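"실패한 것도 지우지 않습니다" 가정집에서 시범 데이터를 모으는 사람들

Skarno 데이터팀을 이끄는 레이날두 피멘텔(Reinaldo Pimentel)을 만난 건 오후 4시쯤. 인사도 대충, 바로 숫자부터 꺼낸다. 이번 집에서 모은 시범이 655개, 그중 학습에 넣은 건 326개. 절반이 안 된다.

"많이 버린다고들 하는데 버린 게 아니에요. 따로 둡니다. 실패 라벨 붙여서."

팀은 7명. 한 명이 양팔을 원격으로 조종하고 한 명은 옆에서 기록. 나머지는 라벨링. 가구 배치는 일부러 정리하지 않는다고. 타일 바닥에 나무 살로 된 받침대가 있고, 천을 씌운 키 큰 물건이 서 있고, 그 옆이 흰 수납장. 팔이 지나갈 자리가 넉넉하진 않다.

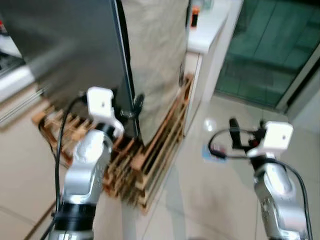
왜 하필 집인가

연구실에서만 모은 데이터로는 안 됐단다. 작년 7월 얘기다. Jorico라는 이름의 첫 모델, 실험대 위에선 잘하다가 남의 집에 들어가자마자 멈췄다.

"빛이 달라요. 바닥도 다르고. 모델이 그걸 본 적이 없는 거죠. 그래서 짐 싸서 나왔습니다."

제일 골치 아픈 과제를 묻자 망설임 없이 창문. 흰 창틀에 안쪽으로 열리는 창짝, 거기에 유리 반사까지. 손목 카메라로 보면 유리에 부엌 조리대며 수도꼭지가 비친다. 모델은 그게 진짜 거기 있는 줄 안다.

"사람은 헷갈릴 일이 없잖아요. 근데 얘는 비친 병을 잡으러 가요. 한두 번이 아니에요."
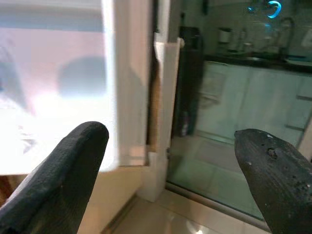

그래서 창문 시범은 시간대를 나눠 다시 찍는다. 아침에 한 번, 해 질 무렵 한 번. 창짝이 하얗게 날아간 영상도 그냥 둔다. 노출을 보정하자는 의견이 Vuorinen 쪽 협력팀에서 나왔는데 피멘텔은 반대했다. 실제로 쓸 때도 그렇게 보일 테니까, 라는 이유. 이 문제로 회의만 2시간 했다고 한다.

조종자 피로도 변수다. 오래 하면 동작이 거칠어지는게 데이터에 그대로 남는다. 교대는 한 약 40분마다였다가 요즘은 더 짧게. "손이 먼저 알아요. 본인은 괜찬다고 하죠."

다음 모델 Asance는 아직 학습 중. 언제 공개하냐고 물었더니 웃기만 한다. 창문은 되냐고 다시 물었다.

"손잡이까진 갑니다. 돌리는 건, 좀 더 모아야죠."

그러고는 조종석 교대 시간이라며 먼저 일어났다.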